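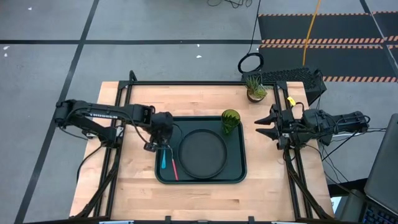 Keegan Wihongi once told a room full of trainee caterers that laying a table is the oldest form of writing most of us still do every day, and that we read it before we have pulled out the chair. Wulan Mandagi, who was sitting in the same room, thought this went a bit far. A table, she said, is more like a timetable. It tells you what is coming, in what order, and how long you will be there.

I have gone back and forth between those two views for years, and this chapter lets them argue it out. Both start from something easy to miss: before any food arrives, the things set out for eating it have already told us a great deal. A bowl says soup, or stew, or cereal. A second glass says that somebody will be pouring something other than water. A fork laid across the top of a plate says there will be pudding, which is the best news a fork can give!

# Chapter 7: The Place Setting

## Where we are in the book

Chapters 5 and 6 dealt with the meal as an event: who is invited, when people eat, and how a household decides that something is a proper dinner and something else is only a bite. We now come down to the level of the single diner and the patch of surface in front of them. In this book that patch is called the **place**, and everything put there for one person's use is called the **setting**. The two words are often run together in daily speech, and that does no harm at home, but we shall need them apart. A place can exist without a setting (think of a bare stretch of bench in a canteen) and a setting can exist without a fixed place, as anyone who has eaten from a tray on their knees will know.

By the end of the chapter you should be able to:

- describe a setting using the terms *ground*, *vessel* and *tool*
- explain how a setting can show the order of a meal
- compare settings laid by the host with settings gathered by the diner
- discuss how trays changed the way institutions feed people

## Ground, vessel, tool

Let's get the three terms in hand, as they carry most of the weight from here on.

The **ground** is whatever marks off one diner's area from the next. It may be a cloth mat, a paper sheet, a wooden board, a banana leaf or a tray. Sometimes it is nothing but habit, and at a crowded family table you can watch habit doing the work very well. Elbows know where the border is. Put a newcomer on the end of the bench and the borders all shift a little, usually without a word being said.

A **vessel** holds food or drink. Plates, bowls, cups and glasses are the obvious ones. Bread can be a vessel too. In parts of medieval Europe thick slices of stale bread, called trenchers, were used as plates, and after the meal they might be eaten or given away. Flatbreads do a similar job today, and they have the great advantage that there is nothing left to wash up.

A **tool** moves food, or changes it on the way. Spoons, forks, knives and chopsticks belong in this group. So do fingers, and I would ask you to take fingers seriously. Eating well with the hand is a learned skill with rules of its own, about which hand to use, how far up the fingers the food may come, and how to gather rice so that it holds together. Students who have grown up with it tend to find this paragraph very plain. Students who haven't are often amazed when they try it, and rather messy.

You will find borderline cases, and I hope you enjoy them as much as I do. Is a ladle in a shared pot part of anybody's setting? Is the wide, flat-bottomed spoon used for broth a tool, or a tiny vessel with a handle? The answers matter less than the reasons you give for them.

## The order of things

In the formal European manner, tools are laid so that the diner works from the outside in. The soup spoon sits at the far right, the fish knife and fork come next, and the pair for the main course lie closest to the plate. Wulan Mandagi's timetable is very clear here. You could walk into the dining room before the cook had lit the stove and write out the shape of the menu.

This way of laying a table became common in wealthy homes during the nineteenth century, along with a change in service. Under the older style, many dishes were placed on the table together and people helped themselves and each other. Under the newer one, known as service *à la russe*, the courses came one after another, and each diner was served in turn. A meal in stages made sense of tools in stages. It also made sense of flowers in the middle of the table, where the pies had been.

Many other traditions put everything out at once. A Korean table may carry rice, soup and a generous spread of small side dishes, and the diner moves among them freely. A setting for that meal is small – a spoon and a pair of chopsticks will see you through – while the shared dishes fill the space between people. The order hasn't vanished. It has passed to the diner, who decides each mouthful.

> **Try it yourself.** Before your next meal, sketch the place in front of you from above. Label the ground, the vessels and the tools. Swap sketches with a partner and see whether each of you can work out what the other was about to eat. Breakfast is surprisingly good for this.

## Laid or gathered?

So far we have assumed that somebody sets the table and somebody else sits down at it. In a great many meals the diner does both. You slide a tray along the rail, take a plate from one pile and a fork from a tub, pick a cup, and build your own setting as you go. We shall call this a **gathered setting**, as opposed to a **laid** one.

The case study that runs through this chapter is the staff dining hall at the Brirau works in Mutlow, which served 1,082 meals on an ordinary working day at its busiest. For years the long tables there were laid by hand before each sitting, 200 places at a time. Then the hall changed over to trays. The change was made one October to shorten the wait between sittings, and it did, but the letters kept in the works archive are hardly ever about waiting. They are about where people sat. With laid places, workers had filled the benches in order from the door. With trays, they could carry a whole meal to wherever their friends were, and within weeks the hall had divided itself by workshop.

One letter, signed only "Boutros, finishing shop", is a joy to read. The writer misses the laid table because "a man who has his spoon put out for him has been expected". He then goes on to praise the new trays for keeping his gravy off his neighbour's newspaper. Both feelings sit happily in the same paragraph, and we shall look at the full text in section 7.3.

Notice what the tray has done in terms of our three words. It has turned the ground into something that can be picked up. A mat stays put, and the diner comes to it. A tray goes along with the diner, and its rim draws the border of the place far more firmly than any elbow could.

## Questions to carry with you

Keep a page of your notebook for these and add to it as you read on.

1. Who decides what belongs in a setting where you live, and how did you learn it?
2. What would a guest have to do to be thought rude before any food was served?
3. How do settings for small children differ from those for adults, and at what age does the difference go away?
4. Which item in your kitchen drawer gets used least, and what meal was it made for?

Section 7.1 begins with the spoon, and with the 167 that were listed in the Gilham household inventory under the heading "odd".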